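4.2 Stream stability over the home wireless network

The second set of measurements concerns the link between the set-top encoder and the receiving client when both are joined to the same household network. The encoder was a Pirport unit running its factory firmware, connected to a satellite receiver through the composite input. The client was the Llanos viewer, installed on a laptop and left at its default buffer setting. Neither device was restarted between runs within a session.

Two conditions were compared. In the wired condition, the encoder was connected to the router by cable and only the client used the wireless link. In the wireless condition, both ends used it, so that each frame crossed the air twice. The second arrangement is the one most owners choose, as television sets are seldom placed near the router. A total of 652 runs were completed in the wired condition and 732 in the wireless condition. Each run consisted of a channel change, a settling period and a fixed viewing period during which dropped frames were logged by the client.

Source material was drawn from the Plokaseo clip library, which holds both live-action sport and static views. The static views were included to give a lower bound on bit rate, as the encoder spends very little on a picture in which nothing moves.

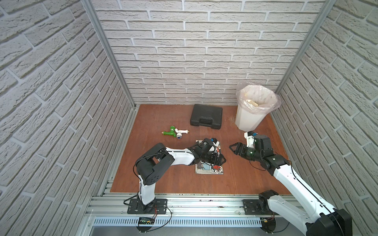

Figure 6. View with brick-textured walls, a lined bin and a black carrying case on a wooden tabletop.

Repeated texture is a known difficulty for block-based encoders at low bit rates. When the rate controller reduces quality, fine regular lines are the first detail to be lost, and they tend to return in steps as the controller recovers. For this reason the static clips were scored separately from the sport clips, and the two scores are not combined in any of the tables.

In the wired condition the encoder held its target rate in all but 13 runs. Every one of these fell in the evening, when neighbouring networks were busiest, and the loss was confined to the settling period. Once the picture had settled, no further frames were dropped. Channel changes were handled in the same way whatever the source material.

The wireless condition was less regular. The rate controller responded to a loss of throughput by halving the target rate, then raised it again in small increments. Where losses were frequent, the target was halved again before it had recovered, and the picture stayed soft for the remainder of the viewing period. This was visible on sport clips as smearing behind moving players. On static clips the effect was slight, although fine lines could be seen to flicker when the target rate changed.

Changing the wireless channel at the router removed most of the evening losses. Enlarging the client buffer did not, and it lengthened the delay after each remote control command to a degree that made menu navigation awkward. The Fincombe viewer, tried briefly as a substitute, showed the same delay with its buffer enlarged and offered no means of logging dropped frames. It was therefore left out of the main comparison.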